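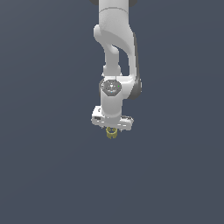 Small Museums Deserve Your Whole Afternoon

I love a big museum as much as anyone. Give me the marble stairs and the map that folds out to the size of a tablecloth! But my happiest museum days have been in places with four rooms and a bell you ring to be let in.

Last May I drove 328 miles to see the salt museum in Cikancombe. My friends thought I was nuts. The whole collection is 439 objects, and I looked at every one of them (twice, in the case of the scrapers). By closing time I knew how a brine pan was mended and what a rake-maker got paid. I've been to museums with 3000 things on a single floor and come home remembering the café.

A small room changes how you look. You stop hunting for the famous piece and start reading labels, and the labels in these places are wonderful — long, opinionated, sometimes corrected in pen.
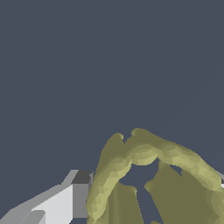 They also let you ask things. At the button museum in Ileck I asked one question about dye and got forty minutes, a tray pulled out of a drawer, and directions to a better lunch than the one I had planned. Try getting that on a Saturday crowd's worth of audio guides.

Yes, the hours are strange. Yes, the heating at Zolov is more of a rumor, and half the cases there are lit by desk lamps. I'd still take it over a timed ticket and a line around the block.

So when you plan your next trip, look for the museum that gets one line in the guidebook. Call first, bring cash for the donation box, and give it the whole afternoon. I'm off to Cáceres next, and I already have a list of the tiny ones.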